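Moved the drying rack into the living room this morning and I have to say, I should have done it months ago. The little balcony at our Dodbridge place gets no sun at all until July, and my poor clothes were hanging out there for 2 days at a stretch!

The orange one is my favorite (it's so bright it cheers up the whole floor), so it got the first good spot, with plenty of air underneath.
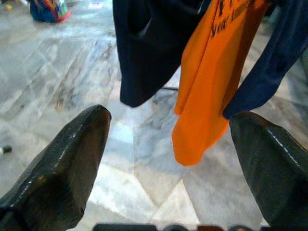 Manju Kanaujia

My neighbor Pramila Tomar taught me to put everything on hangers first and then hang the hangers on the rack, and oh, what a difference. Hardly any ironing afterward, and you can carry the whole lot to the closet in one go.

I've been using the plain plastic ones, pink and blue, nothing fancy. I keep meaning to sort them by color and I never, ever do. 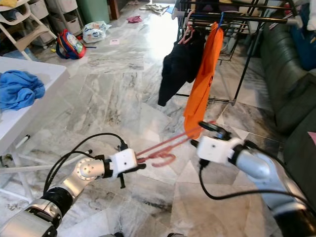
The only trouble is that the long things want to swing into whatever is next to them, so I leave a good gap and turn them around after lunch. Black clothes go right next to the orange. Anyway, if you have a rack tip for a small room, please send it my way, I love hearing these!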